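Funnel

I've been keeping this page of my household encyclopedia going for years, and the funnel entry is the one I fiddle with most. It started as two lines after I tipped half a bottle of olive oil down the side of the stove, and it has grown every time I've learned something new. Corrections are welcome, as always – Kylie Lockyer has already sent me several!

A funnel is a cone open at both ends, wide at the top and narrow at the bottom, used for getting something runny or grainy into an opening that's too small to pour into. The wide part is usually called the cone or the bowl, and the narrow part is the stem (some people say spout or tube, and my dad said "the leg", which I've never heard from anyone else). The bottom of the stem is often cut on a slant so that liquid runs off one side.

The name

The English word goes back to the late Middle Ages and came by way of French from the Latin infundibulum, from a verb meaning to pour in. Anatomists still use the Latin word for several funnel-shaped bits of the body, including the stalk the pituitary gland hangs from. A ship's funnel gets its name from the shape too, though it's a chimney and nothing gets poured down it. In older Australian cookbooks you'll sometimes find "tundish", a good old word that hangs on in plumbing and in metal casting. I'm very fond of it and use it whenever I can get away with it.

How it works

Gravity does the lot. The sloping wall gathers whatever you pour and sends it to the middle, and the stem carries it past the lip of the bottle. The catch is air. If the stem fits the neck too snugly, the air in the bottle has no way out except up through the liquid, and you get that glugging and burping that flicks cordial onto your shirt. Better kitchen funnels have little ribs moulded along the outside of the stem to leave a gap. If yours doesn't, lift it a smidge with your other hand, or do what I do and poke a matchstick down beside it.

Powders are another matter. Flour, icing sugar and anything fine and a bit clingy will form a bridge across the top of the stem and just sit there, no matter how much you've piled on. Tap the side, don't shove a skewer down (I've packed a stem solid that way and had to soak it overnight). Steeper walls help, and so does a wider stem. People who design grain silos worry about exactly the same thing on a grander scale, where they talk about arching and ratholing, and it can be seriously dangerous for anyone working near the stuff.

Kinds of funnel

Kitchen funnels come in plastic, stainless steel, enamel and silicone. Mine is a Hilero, a squat steel thing I bought in October for $9, and it's outlasted two collapsible silicone ones that kept folding at the wrong moment. Jam funnels have a stem nearly as wide as the cone, made to sit in the mouth of a jar, and once you've used one you'll never go back to the ladle-and-hope method.

Laboratory funnels are glass or clear plastic. The long-stemmed ones are for filtering, with a circle of paper folded into quarters and opened out into a cone. Powder funnels have short, fat stems. Small ones are handy for vials and other narrow-necked containers, where even a steady hand will miss.

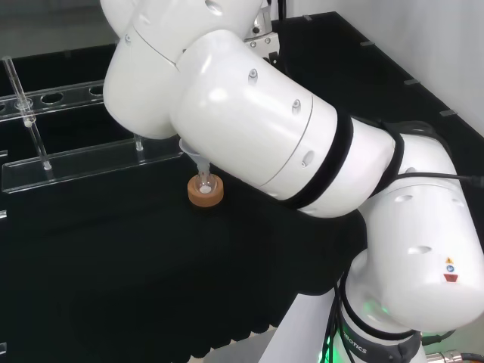 Garage and garden funnels

These are bigger, uglier and often have a bendy neck, a mesh strainer, or both. The strainer catches grit before it gets into the mower. My neighbour Detlef Reinholz swears by an old galvanised one stamped Skevix – he reckons it's been through four mowers – and he won't lend it to anyone, me included. Please don't use a garage funnel in the kitchen afterwards, however well you've scrubbed it.

Making do

A sheet of baking paper rolled into a cone is perfectly good for spices. The top third of a soft drink bottle, cut off and flipped over, does for birdseed. For liquids in a real pinch you can pour down a clean chopstick held against the lip of the bottle, which sounds like a party trick but works a treat with a bit of practice.

See also: Colander; Decanting; Jam jars; Sieve; Siphon

Page last changed April 8, 2025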